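검은 주전자 관리하는 법, 귀찮은 사람 기준으로

2020년 6월 18일 | 주방 살림

무광 검정 주전자는 살 때가 제일 예쁘다. 매장 조명 아래에서는 무슨 다도 명인이라도 될 것 같은데, 집에 와서 한 달쯤 지나면 물방울 자국이 점점이 박힌 시커먼 공이 되어 있다. 지난 4월에 묵은 물때를 한꺼번에 벗기느라 주말 오후를 통째로 날린 뒤로 정착한 방법을 적어 둔다.

안쪽 물때
물을 주전자의 절반 넘게 채우고 구연산을 한 숟갈 넣는다. 한 번 끓인 다음 불을 끄고 30분 둔다. 그사이 뚜껑을 열어 보고 싶어지는데, 열어 봐야 시큼한 김만 맞는다. 물을 버리고 맹물로 두 번 더 끓여서 버린다. 한 번만 헹구고 보리차를 끓였다가 온 식구가 레몬 보리차를 마신 적이 있다. 평은 좋지 않았다.
구연산이 없으면 식초 200ml에 물 400ml를 섞어 써도 된다. 다만 냄새가 저녁때까지 남으니 손님 오는 날은 피하는 게 좋다.
안쪽에 코팅이 된 제품이나 무쇠 주전자라면 산성 세척은 하지 말고 설명서부터 찾는다. 설명서는 보통 서랍 맨 밑, 건전지와 나무젓가락 사이에 있다.

바깥쪽
무광 표면에 철수세미는 금물이다. 문지른 자리만 반들반들해져서 영영 그 자리를 쳐다보게 된다. 부드러운 행주에 중성세제를 조금 묻혀 닦고, 물기가 마르기 전에 마른 행주로 한 번 더 훔친다. 얼룩은 대개 닦아서 생기는 게 아니라 닦고 내버려 둬서 생긴다.
기름때가 앉았으면 따뜻한 물에 적신 행주를 15분 덮어 두었다가 닦는다. 가스레인지 옆에 두고 전을 부치는 집이라면 이 과정과 친해질 수밖에 없다.
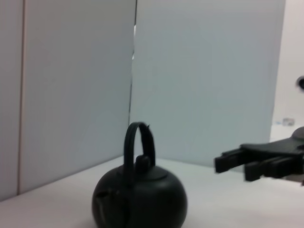
손잡이와 뚜껑이 만나는 부분은 다들 건너뛴다. 꼭지 둘레에는 손때와 먼지가 사이좋게 뭉쳐 있으니 면봉이나 안 쓰는 칫솔로 돌려 가며 긁어낸다. 주둥이 구멍도 마찬가지다. 짧은 주둥이는 병솔이 잘 안 들어가서 나는 빨대솔을 쓴다. Jodness에서 산 것인데 정작 빨대는 한 번도 닦아 본 적이 없다.

보관
다 말랐다 싶어도 뚜껑은 살짝 열어 둔다. 꽉 닫아서 찬장에 넣으면 다음에 꺼낼 때 장마철 신발장 냄새가 난다. 남은 물을 담아 둔 채로 자는 버릇도 고치는 게 좋은데, 이건 나도 아직 못 고쳤다.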